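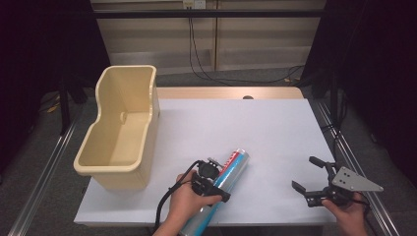

Can and tub

Can and tub is the everyday name for a simple way of storing and clearing drink cans and food cans, in which the cans are laid by hand in an open tub kept on or near a table. It is used in homes, break rooms, craft rooms and small stores. The name covers both the pair of objects and the habit of using them together, and it has a surprisingly rich set of local customs for something so plain.

The can

A can is a closed metal container, usually a cylinder, with a flat or slightly domed end at the top and bottom. The cylinder is a wonderful shape for the job. It has no corners along its side where stress can build up, it rolls easily on a filling line, and it fits the hand whether the hand belongs to a child or an adult. Most modern drink cans are aluminum. Food cans are often steel, with a thin coating on the inside that keeps the metal and the food apart.

The outside of a can may be printed directly or wrapped in a paper or plastic label. Designers like broad bands of a single color because they can be recognized across a room and from almost any side, and a narrow stripe near one end is a favorite way of telling flavors or sizes apart. A can on its side shows only part of its design at once, so many are printed with the same artwork repeated around the body.

The tub

The tub is normally molded plastic, open at the top and longer than it is wide. A rolled rim is a common and very satisfying feature: it stiffens the wall and gives the fingers something smooth to hold. Some tubs have one end higher than the other, and some have a notch in the rim. Pale colors such as cream, white and light gray are popular, as spills show up on them right away and can be wiped off before they dry.

High walls suit cans well. A can that would roll off a tray stays put in a tub, even when the table is bumped. A tub also keeps drips off the tabletop, which matters when the cans are headed for recycling.

Laying and standing

There are 2 main styles. In laying, each can goes in on its side, parallel to the long wall, and the next row settles into the grooves between the first. In standing, the cans are set upright on the floor of the tub with their tops showing. Laying makes lovely use of a long, narrow tub and is quicker for empties. Standing is preferred for full cans, especially where the printed end or date has to be read.

A can lying on a smooth table is picked up most easily around the middle of its body, where it balances. Lifting by one end makes the other end dip and catch the rim on the way in. A light touch is enough for an empty aluminum can, whose wall is thin and dents readily once it has been opened.

In Clanercombe

The habit is especially well loved in Clanercombe, where an October can drive has been held at the market hall for many years. Households bring their tubs already packed, and the tubs are judged for neatness before they are emptied. Bernadette Yazzie, a former organizer, wrote a short guide to the drive called The Lumbantobing Rows, named after the family that introduced a pattern in which every row points the opposite way from the one beneath it. The guide describes a tub packed with 77 cans and kept on show until the Monday after the drive.

Care

Tubs need only warm water and dish soap. Sugary residue attracts ants and should be rinsed out the same day. Cans kept for recycling are best emptied and rinsed first; whether they should be crushed depends on the local collection service, as some sorting systems handle whole cans better.

See also

Beverage can
Food storage container
Recycling bin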